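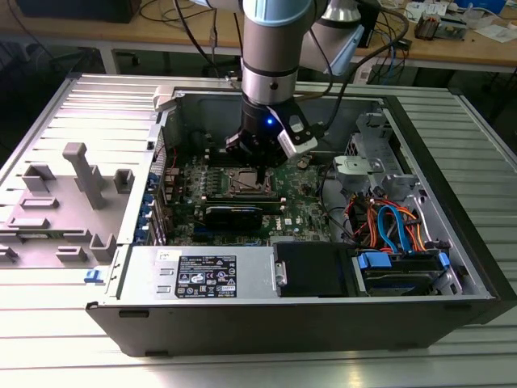 An open computer tower, lying on its side, with a gripper above the processor socket.

Reading time: 2 minutes

Palton Design Awards: entries and jury notes

This data set holds the product entries of one edition of the Palton design award. Closow collected the texts from the entry forms, and Prusier checked the spelling and joined the double records.

What is inside

- entries.csv: 194 rows, one for each product that reached the second round
- notes.csv: 1521 short notes written by the jury
- categories.csv: the 5 categories, with their old and new names

Every entry has a title, a category, the country of the studio, a short text by the designer and a final score from 0 to 100. Scores are whole numbers. If the score is empty, the studio took the entry back before the last meeting.

Notes on the text

Many designers wrote in their second or third language. We did not correct their grammar, only clear typing mistakes in product names. The jury notes are shorter and sometimes stop after two or three words. Names of jury members were removed and replaced by a letter.

The category "Home and Table" was called "Living" until March, so please use the column category_new when you compare entries.

Known problems

Materials are written freely. You will find "aluminium", "aluminum" and "alu" in the same column. Prices are missing for most of the furniture. In the Horrocks version of the file, the accents in studio names are broken; please download it again if yours has this fault.

Use

You may use the files for teaching and research. For exhibitions or printed books, please write to us first.

Contact | © Closow | Back to top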